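Two-Arm Sorting Station: Report on the Left Gripper Fault
Zuweira Sulemana and Gerardo Manalo
Project course, Fullbridge workshop, Groltasville

1. Background

Our task was to program two robot arms to move small objects between a dish rack and a cardboard tray. The left arm should pick from the rack. In July, during the test runs, the left gripper closed while the arm was still moving down, and it pushed the rack out of its position. This report explains what we found and what we changed.
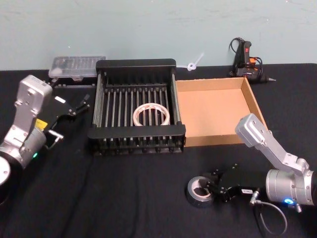
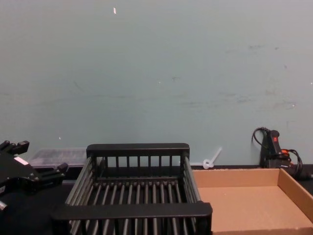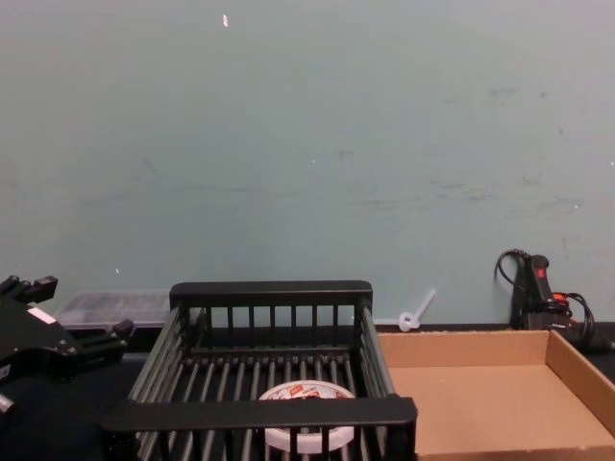

The rack and the tray are side by side in all three views.

2. What happened

We made 200 pick attempts with the left arm. In 11 of them the gripper closed too early. In most of these cases the fingers only touched the top of a rod and the arm stopped by itself. In 3 cases the arm did not stop, and the rack was pushed against the tray. Gerardo pressed the emergency stop each time. No person was hurt, but one finger pad was torn and had to be changed.

3. Search for the cause

At first we thought the camera gave a wrong height for the object. We measured the height by hand and compared it with the values in the log, and they agreed well.

Then we looked at the timing. The close command is sent by Waveritz, the control program which we got from the group before us. It waits for the message "arm in position". We found that this message from the previous pick was sometimes still in the queue. The program read the old message and closed the gripper before the arm arrived. The right arm uses a newer version of the same file and never had this fault.

We lost a lot of time on the cable of the left gripper, which we changed without any effect. We should have read the log first.

4. Changes

The queue is now emptied before every new movement. The program also compares the joint positions with the target, and if they differ it does not send the close command. We reduced the force limit of the left arm, so that contact with the rack stops it earlier.

After these changes we repeated the 200 attempts. The early closing did not appear. The arm stopped 5 times because of the lower force limit, and we had to restart it by hand. We did not find a better value yet.

5. Safety remarks

During the first tests one of us reached over the table to put an object back while the arms were still enabled. Our supervisor, Dr. Tolentino, asked us to write this down. The rule in our group is now that both arms are disabled before a hand goes over the black cloth, and the second student keeps the stop button in the hand. The rule is written on the first page of the lab book.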